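Jildale Community Textiles: progress report to the Paswood Fund
Period covered: July to December

The second half of the year went mostly to plan. The sewing course ran in full, the repair sessions are now settled in their new room, and the move of the cloth store from Ruawai is finished. The one item behind schedule is the printed pattern booklet, covered further down.

Sewing course
We ran two intakes of the beginners' course, each lasting 7 weeks. Widad Sabbagh taught both. Attendance held up better in the evening intake than in the daytime one, where several people dropped out when school holidays began. Next year we will start the daytime course earlier in the term to avoid this. Cherry Mae Buenaventura has agreed to teach a follow-on class in simple dressmaking, starting in February if the room is free.

Repair sessions
People brought in 502 items for mending over the period, against a target of 400. Trousers and school uniforms made up most of it — zips and hems, mainly. We turned away curtains and anything needing leather work, as we don't have a machine heavy enough for it. Khoa Trịnh has had a quote for a second-hand one and will bring it to our next meeting with you.
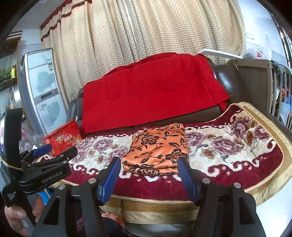
Cloth store
Donated fabric used to be kept in six different places, and finding anything took too long. It is now all at Godine Road, sorted by fibre and then by length. Short pieces are bagged for patchwork. We spent slightly more on shelving than budgeted and took the difference from the travel line, which was underspent.

Pattern booklet
The text is written, but the diagrams have been redrawn twice and are still not right. Lindsay Nepia now has them and expects to finish in March. The printer has held the original price. We ask that the booklet money be carried over into next year.

Spending
A full statement is attached. Apart from the booklet and the shelving, every line is within budget. Questions about the accounts should go to Kylie Trevaskis at the Jildale office.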